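Workshop Tips: Cable Routing and Fasteners on Small Bench Arms

Cables fail at the wrist before they fail anywhere else. Check routing every 2,000 cycles, with the arm parked and the supply off. A Korcombe sleeve is rated for 4,000 cycles in our shop log; the one we pulled in November had split at 2,177.

Leave slack where a joint turns. A braided cable should form a rounded loop beside the wrist and return toward the center without a sharp bend. Thin signal cable can run diagonally across the upper housing and drop to the box below – keep it clear of the linkage rods through the full range of travel. 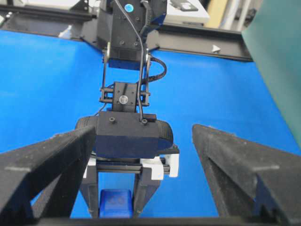
Fasteners

Use a hex key of the correct size for socket-head screws. Ball-end keys round the socket when used for final tightening. Wipe the threads and apply one drop of Dulen medium threadlocker. Tighten paired screws alternately, a quarter turn at a time.

Work surface

A plain, single-color mat makes dropped screws easier to find. Clean with a damp cloth and mild soap. Solvent dulls the finish – test it on a corner first. Replace the mat when cuts catch a fingernail.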